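Astulero H2 Handheld Gripper
Two-finger demonstration tool with wrist-side camera. Made by Brarkard.
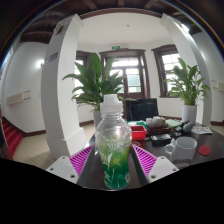
The H2 is a hand-operated gripper for recording manipulation tasks. The operator holds it by the grip, squeezes the trigger and does the job by hand. The camera records the view over the fingers, and the tool logs finger opening and its own motion alongside the video. The same finger set and camera mount fit the Astulero R2 wrist module, so what the policy sees on the arm matches what was recorded in the hand.

The H2 replaces the H1. The main changes are the ribbed finger inserts, the wider lens and a finger carriage that can be taken apart with one driver. H1 finger plates do not fit the H2 carriage. H1 battery packs do.

Fingers

The fingers are compliant. Each one is a triangular molded insert with slanted parallel ribs, and it bends around the object when the pad meets resistance. On a bottle with a narrow waist, the pads close on the waist and the ribs take up the difference in angle. Cups, cans, folded cloth, small boxes and produce can all be picked up with the standard set. Thin flat parts such as coasters and single sheets of paper are harder and usually need to be slid to a table edge first.

Inserts are magenta as standard. The color was chosen for tracking: the software finds the inserts in each image and uses them to check the finger opening reported by the encoder. If your work area contains a lot of strong pink, order the cyan set and select it under Setup > Fingers before the first recording.

The contact pads are dark gray and glued. Replace them when the surface turns shiny or starts to lift at the tip. Each insert bolts to a light gray plate with three screws. Tighten them evenly, a little at a time. An insert that has been pulled down hard on one screw sits at a slight twist, and the tracking check will report an offset that no recalibration removes.

Camera

Fixed-focus color camera with a fisheye lens, mounted above and behind the fingers. The field of view takes in both fingers, the object and most of the room, which the motion tracking depends on. Straight lines near the edge of the image will look curved. Leave them that way. The training tools expect the raw image, and undistorted video can't be imported.

Frame rate is 60 frames per second. Exposure is automatic by default and can be locked. Lock it for rooms with daylight coming through doors or windows, after pointing the tool at the table for a few seconds. Glossy tabletops and clear plastic are supported. Mirrors and large panes of bare glass close to the work are not, and tracking may drop out if they fill most of the view.

Tracking

Position is worked out from the video and the internal motion sensor. No markers or base stations are needed. A room with furniture, plants, door frames and ordinary clutter tracks well. A bare white wall does not. Before each session, run the mapping pass: hold the tool at chest height, turn slowly through a full circle, then move it over the work surface and back. The status light goes from amber to green when the map is good enough to record against.

The map is saved with the session. If large items are moved, make a new one. Small items on the table can be rearranged between recordings without remapping.

Recording

One trigger squeeze past the stop starts a recording, and a second ends it. Each recording is saved as one episode with video, finger opening, tool pose and a timestamp. Internal storage holds 1,000 episodes of typical household length. Transfer is by USB-C only. There is no wireless transfer on this model – the radio was left out to save weight and battery.

Episodes that lose tracking are flagged at the time, with two short buzzes in the grip. They are kept on the device but left out of the export unless you ask for them.

Specifications

Fingers: 2, parallel motion, compliant inserts
Finger opening: logged continuously by encoder
Camera: color, fixed focus, fisheye, 60 fps
Battery life: 5 hours of recording
Battery: removable, same pack as H1
Storage: 1,000 episodes, internal
Connection: USB-C
Host software: Naidu Desk, Windows and Linux
Operating range: indoors, dry conditions

In the box

H2 handheld unit
One pair magenta inserts, fitted
One pair spare pads with adhesive
Battery pack and charger
USB-C cable
Hex driver
Printed quick-start card

Sold separately

Cyan insert pair
Firm insert pair, for heavier objects
R2 wrist module
Sakel carry case, holds two units
Second battery pack

Evaluation notes

Vasanthi Pai of our applications group ran the first H2 units against the H1 on tabletop pick-and-place in furnished rooms. Her notes are given here in shortened form.

Bottles. Good. The fingers can approach from both sides at a low angle without knocking the object, provided the operator opens them fully before moving in. New operators tend to open halfway, touch one side first and tip the bottle. Practice on something empty.

Mugs. Good by the body, fair by the handle. Handle grasps depend on which way the handle faces, and operators should vary this on purpose between episodes. A set recorded with the handle always on the same side produces a policy that fails on the other.

Open containers. Placing into them is easy. Picking them up by the rim works with the standard inserts if the wall is stiff. Soft walls fold.

Crowded tables. The plates are wider than the fingers, so neighboring objects get pushed if they stand close to the target. The H1 was slightly narrower here. Users moving over from it should allow more space or come in from above.

Grip fatigue. Lower than on the H1. The trigger spring is lighter and the battery now sits behind the hand. Two of the testers with smaller hands still found the reach to the trigger long. A short-reach trigger is planned for November and will fit existing units.

Compatibility

Recordings from the H1 and H2 can be held in the same project in Naidu Desk but should not be mixed in one training set. The lenses differ and the fingers look different. The import tool gives a warning and lets you proceed.

The R2 wrist module fits arms with a standard round tool flange. An adapter drawing is available for other flanges. Check the payload of the arm with the module, fingers and cable in place before ordering.

Care

Wipe the pads with a damp cloth. Do not use solvent on the inserts, which will turn cloudy and then stiff. Clean the lens with a dry lens cloth and check it at the start of every session, as a fingerprint on a fisheye lens shows up as a soft patch that is easy to miss on the small preview. Store the unit with the fingers open. Inserts left clamped under load for several days take a set and should be rested or replaced.

Ordering and support

The H2 is sold singly and in pairs. Pairs ship with matched calibration files for two-handed recording and share a single map. A unit bought later can be added to an existing one, but both must come back to us for matching.

Orders and quotes: Consuelo Escobedo, sales desk
Technical questions: Igor Hájek, product support
Repairs and matching: Desta Derese, service bench

Please have the serial number ready. It is printed inside the battery bay, under the pack.

Page revised April 19, 2024. Finger plate torque values have moved to the service sheet.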